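The quote that came to Babatunde Shehu's desk in Arkville was one page long, and he liked it for this reason. The budget he finally signed was eight pages. He plans equipment for Effiong, a small company which wants to teach machines the ordinary jobs of a home, and he told me that the difference between these two papers was his real education.

The first page had only the robot arm on it. The other pages came later, one after another: the mounting, the spare fingers, the storage for recordings, the insurance for working inside the homes of other people. A supplier in Nakley offered a good price on the arm but wanted 30 per cent before delivery, and the finger pads were sold separately. "I did not know that the pads wear out like tires," Shehu said. "I should have asked in the first meeting."

His advice to other buyers is to delay the arm. Effiong began with hand-held grippers, the kind that a person carries from room to room, and it bought eight of them under the project name Lokel. They have the same fingers that the arm will have one day, so the pads and the bolts are not wasted. A person with a gripper can visit a bedroom or a laundry in the morning and another one after lunch. An arm on a heavy base can not do this, and moving it needs a van and two strong colleagues.

He keeps a reserve of 38 per cent for things he can not name yet. His manager thinks it is too much. Shehu answers that a home is not a factory, and that every home has its own basins, blankets, chairs and boxes, placed where the family likes them. A machine which was bought for a clean bench will meet all of this on the first day.

When I left, he was comparing two service contracts for the second year. The cheaper one did not include travel, and he had already written a question mark beside it in green ink.
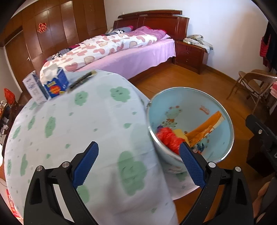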